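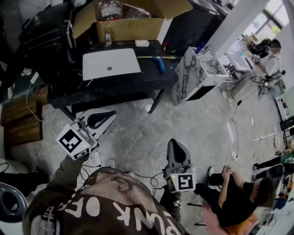

Comment on nettoie un évier blanc posé dans un plateau noir sans flinguer le plateau ?

Eau tiède, savon noir, une éponge pour la cuvette et un chiffon pour le plateau. On ne mélange pas les deux, et on essuie tout de suite.

Bon. Je réponds vite parce que trois messages là-dessus depuis le dernier billet, et j'ai pas beaucoup de temps, il est 7 h 20 et je dois filer.

L'atelier donc. Le sol gris marbré, gardé. Remedios voulait le peindre, j'ai dit non, il cache tout. La table noire avec la cuvette rectangulaire, gardée aussi. Elle vient de chez Travari, fin de série, 169 euros avec la cuvette, livraison en plus (je me suis un peu étranglée sur la livraison). Effet pierre sur le dessus. Joli. Mais alors le calcaire. Chaque goutte qui sèche fait un rond, et sur du noir on ne voit que ça.

Ce que j'ai testé :

Le vinaigre pur. Mauvaise idée, j'ai une zone plus mate maintenant, côté mur. J'ai arrêté net.

Le savon noir dilué. Une cuillère à soupe dans un bol d'eau, chiffon bien essoré. C'est ce que je fais maintenant, le soir en général.

La pâte Plalik, prêtée par Akua. Très bien dans la cuvette, les traces grises s'en vont. Sur le noir, par contre, ça laisse un voile et il faut rincer quatre fois. Donc cuvette seulement.

La bonde est toute petite, attention, ça se bouche avec rien. Une passoire de fond et c'est réglé. J'ai mis trois mois à en acheter une, no comment.

Pour le rangement, c'est moins glorieux. Le carton ouvert au fond de la table, oui, il est encore là. Le grand bocal en verre est dedans, j'attends de savoir où le mettre. J'en veux pas par terre. Edileuza dit sur le meuble blanc, celui veiné noir, mais le dessus sert déjà de vide-poche et puis la façade est à moitié ouverte en ce moment, alors tant que c'est pas refait je ne pose rien de lourd. Le grand placard noir derrière est plein. Plein plein.

Petite bouteille en verre, elle reste sur la table. J'aime bien l'avoir sous la main.

Les outils, c'est mon gros défaut. Je pose, je repars, je retrouve le truc bleu à côté de l'évier le lendemain et le bâton jaune avec. Il faudrait une barre au mur. Brayden m'en a proposé une de chez lui, 69 cm, ça passerait pile entre le pilier et la fenêtre mais il faut percer et je loue. À voir avec le proprio en janvier. En attendant j'ai droit à un pot, même pas un beau.

Ah et les fils. Côté gauche y a toujours un câble blanc qui pend jusqu'au sol, je passe la serpillère autour comme une andouille. J'ai commandé des attaches chez Plukora, un sachet de 20, pas encore reçues. Je vous dirai.

Pour ceux qui demandaient le budget total, avec la peinture et les deux meubles on est à 685 euros. J'avais prévu moins. Le meuble blanc était d'occasion, trouvé par Zeeshan chez Guimarães, celui de la zone artisanale, pas le magasin du centre. Allez-y tôt le matin, ça part vite, et mesurez votre coffre avant !! On a fait deux voyages.

Reste à faire, je note ici sinon j'oublie :

- vider le carton (vraiment)
- refaire le joint de la cuvette, blanc, pas transparent
- la façade du meuble
- un crochet pour les chiffons, un pour l'évier et un pour le plateau, que j'arrête de les confondre
- laver la fenêtre, avec la lumière du matin on voit toutes les traces

Si quelqu'un a une astuce pour rattraper la zone mate je prends, en commentaire ou par mail. On m'a parlé d'huile minérale, jamais essayé, ça me fait un peu peur sur un plateau dont je ne sais même pas en quoi il est fait exactement. La notice est restée dans l'emballage et l'emballage est parti à la dechetterie.

Je file, la suite quand les attaches arrivent.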